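Simulation and Synthetic Data > Products and Services

Thread: Barosari room pack, worth the seat price?

gantry_lag
Posted 18 Jul 2023

I have had the Barosari interior pack on an evaluation seat and want to compare notes before we sign. For those who haven't looked at it: it is a set of furnished rooms with collision geometry, material presets and a randomizer for lighting and object placement. Mirkon sells it as an add-on to their simulator. The trial gives you 10 rooms. The full pack lists 254. We want it for training dual-arm pick and place in homes, mostly cabinets and shelves.

Setup used for everything in this post: physics at the default step, wrist cameras at 60 Hz, control at 36 Hz, no domain randomization unless noted.

Import was clean. Units are meters throughout, the up axis is consistent, and I found no flipped normals. Texture resolution is uneven. Walls hold up fine at room distance but get soft when a wrist camera comes close to them, and the plain surfaces have nothing on them at all. If your policy takes wrist views as input, look at those views before you look at the demo reel. Mine with the fingers fully open, next to the stone wall:

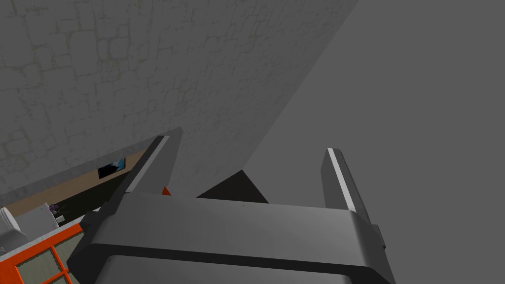
Collision meshes

Convex decomposition on the furniture is coarse by default. Handles are the weak point. On several cabinets the drawer handle is merged into the front panel's hull, so there is no gap for a finger to enter. There is a per-asset override, but you have to rebuild the cache each time you touch it, and the rebuild is single threaded.

Licensing

Per seat, plus a separate fee if you redistribute rendered frames. The second part is not on the pricing page. I got it from sales by email.

Has anyone run the full pack in volume? I would like to know if quality drops outside the trial rooms.

tolstack
Reply #1

We have the full pack. Quality is about what you see in the trial, with one exception: articulated furniture. A fair share of the cabinets outside the trial rooms ship with fixed drawers. They look correct and they do not open. Filter on the joint count field in the manifest before you build tasks around them.

On handles, skip the override and swap in a signed distance field for the handle part only. Costs memory, but contact is stable and you avoid the full rebuild.

Fionnuala Ó Néill
Reply #2

I disagree on the distance field approach. We tried it in March and got fingertip jitter at closure whenever two contacts landed on the same thin part. A box primitive per handle was faster and behaved better. It takes a person a few minutes per asset and you never touch it again.

Also, gantry_lag, your control rate is a strange choice against a 60 Hz camera. You will get a beat between observation and action unless you are resampling. Are you?

gantry_lag
Reply #3

Resampling with a hold on the last image. The rate matches our hardware controller, so I would prefer to leave it. I accept that it makes my numbers harder to compare with yours.

Box primitives noted. I will try both on the same cabinet.

tolstack
Reply #4

The jitter is a solver setting. Raise the position iterations and lower the contact offset. We have not seen it after that change. I do agree that boxes are less work if you only have a few cabinets to deal with.

ferrule9
Reply #5

Has anyone compared this with Alludness? Their rooms are plainer but every drawer and door is jointed, and frames are yours to publish. For dual-arm work I care more about that than about plaster texture.

gantry_lag
Reply #6

I ran Alludness last year. Joints are better, agreed. Friction values looked copied from one asset to the next, and the layouts are sparse. Two arms at a cabinet never had to avoid anything. Barosari puts more furniture near the work area, which is the part I would pay for. View from the robot in one of the trial rooms, both grippers up, cabinet ahead and the lattice panel over on the right: 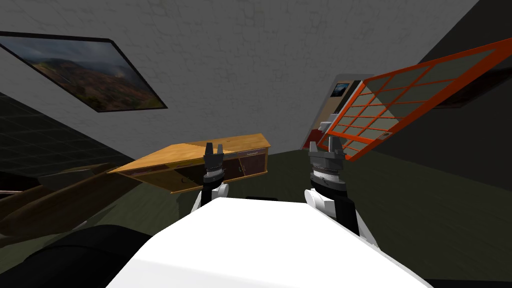
Amerley Abubakari
Reply #7

Clutter is cheap to add. Joint limits, damping and mass are not, and that is where I would put the money. We bought Barosari for the rooms and then spent longer correcting drawer mass than we would have spent placing chairs in an empty layout. Ask sales for the asset manifest of the full pack before you sign. They sent ours on request, and the missing joints were plain to see.

ferrule9
Reply #8

Same conclusion here. Does the randomizer move the large furniture, or only the small objects?

gantry_lag
Reply #9

Small objects and lights by default. Large furniture can be moved within a bounding region you define, but it does not check reachability, so you need your own filter or you will generate episodes the arms cannot finish.

Fionnuala Ó Néill
Reply #10

Vitale has a reachability filter that reads the Barosari scene format. It is slow on dual-arm setups because it samples each arm separately and then checks the pair. Run it offline and store the valid base poses with the room.

tolstack
Reply #11

Seconding Vitale for that, with a caution. It ignores the torso as a collision body unless you add it to the config. We lost a weekend of generated episodes that way.

gantry_lag
Reply #12

Thanks. Manifest requested. I will run box against distance field on one drawer handle and post contact force plots in this thread. If the joint count for cabinets is as low as tolstack says, I will ask for a reduced pack with only the articulated rooms and see what they quote.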